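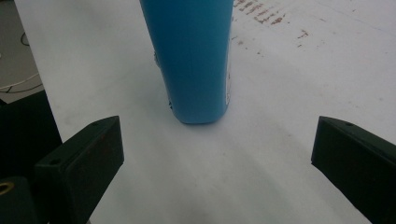

*Words by Ostap Fedoruk, from the Drodadar kitchen pages - last tidied up in April*

My mother kept every bottle and jar that ever came into the house, and I'm afraid I have turned out just the same. There is a shelf in our back pantry that sags in the middle from them. Over the years I have tried most ways of getting labels off, getting smells out and getting lids to come undone, and as people keep asking me for the same handful of tips I thought I would put them all in one place, along with a few that have nothing to do with bottles at all.

## Labels that only come off halfway

You know the sort. You get a thumbnail under the corner, it peels beautifully for an inch, and then it splits and leaves that furry white layer behind. Stop there and don't scrape! Fill the washing-up bowl with water as hot as your hands can stand, add a good spoonful of washing soda, and leave the bottle lying in it for 15 minutes. Most paper labels will slide off in one go after that.

What's left will be glue. Mix cooking oil and bicarbonate of soda into a paste about as thick as toothpaste, smear it on, go and have your tea, and then rub it off with an old flannel. Any oil does, the cheaper the better. Wash it afterwards in ordinary suds or it will be slippery for ever more.

Plastic labels are another matter. A hairdryer on the warm setting, held a hand's width away, softens the glue nicely and you can pull the label back on itself, slowly. I have melted one bottle doing this on the hot setting, a rather nice one too.

Painted or coated bottles want gentler handling. Never use wire wool on them, and leave the washing soda in the cupboard, particularly if there is aluminium underneath. Lukewarm soapy water and a soft cloth, and if the coating is already coming away somewhere, go round that bit and not over it.

## Smells

For flasks and drinking bottles, a spoonful of bicarb in warm water overnight, lid off. The smell is nearly always living in the lid anyway, so take out the rubber ring if it will come (the handle of a teaspoon is good for this) and soak that in a cup by itself. Then dry everything apart from everything else. I stand mine upside down on a cake rack by the window, and they don't go back together until the next day.

Glass jars that have had pickles in them are hopeless with soap alone. Put a spoonful of dry mustard powder in, top up with warm water, give it a shake and leave it a couple of hours. My neighbour Rostyslav Dmytriv swears by crumpled newspaper stuffed inside with the lid on, and I must say it did work on a garlic jar of his, though it took most of a week.

## Cleaning inside a narrow neck

Uncooked rice, a small handful, with a drop of washing-up liquid and a little warm water. Shake it like mad, let it settle, shake it again. Crushed eggshell scours harder and is good for old vases with a green line round them. Tip it all out through a sieve, please - I spent a whole evening with my head under the sink at our old place in Rududport on account of rice.

## Lids that won't budge

A wide rubber band round the lid for grip, first of all. If that doesn't do it, turn the jar over and give the base a firm slap with the flat of your hand. Running the lid under the hot tap comes third, and only the lid. With honey and syrup it's generally sugar in the thread, so the hot tap goes first with those, and wipe the rim before you put it away next time.

## And a few odds and ends

- A dried-out sponge, cut up small, goes in the bottom of a flowerpot very well and saves a little watering.
- Candle stubs rubbed along a wooden drawer runner. My grandmother did it every spring and her drawers ran like silk.
- Tea stains in mugs: damp cloth, pinch of salt, a bit of elbow.
- Keep one old toothbrush for taps and one for shoes, and mark which is which with nail varnish.
- If you decant anything at all, write on the new bottle what it is before you pour. Never put cleaning things in a drinks bottle, even for an afternoon.

I had meant to add something about limescale in kettles, but that has grown rather long and will want a page of its own. White vinegar, half and half with water, will see you through until then. Boil it fresh twice afterwards and throw both lots away, or your first cup will taste of chip shop.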